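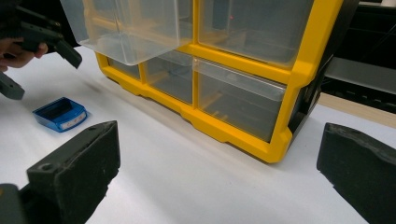

Vulmont owners will tell you the drawers stick, and one reader wrote in to ask if I had the same trouble with mine. I haven't, at least with small hardware. Mine is the yellow one with clear drawers, bought in February and used most days since.

The clear plastic is the best part. I can tell which drawer has the picture hooks without opening it. The walls are thin, though, and I would not fill a drawer with lead sinkers or anything of that kind. I weighed my fullest one at 224 grams, screws and all, and it still slides fine.

Drawers come all the way out, so you can carry one to the job and put it back later. There is no stop at the back of the travel. If you pull hard, you will be picking up washers. My old Stollside had a small catch for this and I miss it.

The yellow divider grid has stayed straight. The feet are small and the unit moves a little on a smooth table when I push a drawer in with one hand. I put a strip of shelf liner under it.

No labels came in my box. I cut 28 from masking tape, and they peel off the fronts without leaving glue.

I paid 298 pesos at Collado, where the Stollside was 196. For screws, fuses and sewing parts I would buy it again. For heavy stuff, get metal drawers.

Posted 2022-07-09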